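Flodura: Family Stories About Getting Lost

README for the shared folder
Last updated Dec 26, 2018

Flodura is a collection of short personal stories about family car trips that went wrong. There are 2,929 entries in this release. Most are a paragraph long. A few go on for pages.

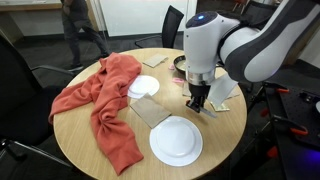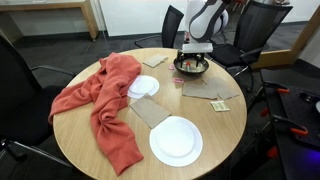
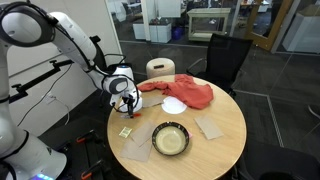 Pindside Memoir Club, Archive Group

What is in the folder

stories.csv has one row per story. notes.txt has comments from the people who typed up the handwritten ones. Those are the only 2 files you need. The folder called old can be ignored unless you want to see the spellings before they were cleaned up.

Columns in stories.csv

id: a number, never reused
decade: when the trip took place, as the writer remembers it
teller: child, parent, grandparent or other, at the time of the trip
driver: same choices as teller, plus unknown
place: state or region only
source: Lungu, Mornavon or mail
text: the story

Where the stories came from

Lungu was the club's newsletter, which ran a "Wrong Turns" page for many years. Mornavon was the evening class that used the same topic as its first assignment. Anything marked mail was sent in by readers on their own. Writers were told the stories would be shared and were asked to leave out last names. Where they forgot, we took the names out. Street names went too, except for highways, because half the stories make no sense without them.

How the text was handled

Spelling was fixed and paragraph breaks were put in. Grammar was left alone. So were the opinions about other people's map reading. If two members of a family sent in the same trip, both versions were kept under separate ids. They seldom agree on who was holding the map, and we did not try to settle it.

Handwritten stories were typed by club members. A word that could not be read is marked with a question mark in square brackets. Please don't guess at these in copies you pass along.

Known problems

The decade column is weak. Many writers gave the age they thought they were, and we worked it out from that.

Fathers are the driver in far more stories than mothers. Some of that is how families traveled and some of it is that the newsletter printed the topic as "Dad's Shortcuts" for its first 6 issues.

Rows with source set to mail often have the place column blank.

There are 7 stories that are really about boats. They are still in.

Using the stories

You may read them aloud, use them in a class or quote from them with credit to the club. Ask first if you want to print a whole story, so we can check with the writer where we still have an address. Please do not try to work out who a writer is.

Corrections

Send them to Ankit Pant, who keeps the master copy. Give the id and the wording you think is right. If the story is your own and you want it taken out, say so and it will be dropped from the next release. Its id will stay empty.

Changes in this release

Added the mail stories received through the fall
Split driver from teller, which used to be one column
Removed duplicates from the Mornavon batch
Fixed the commas that were breaking rows in some spreadsheet programs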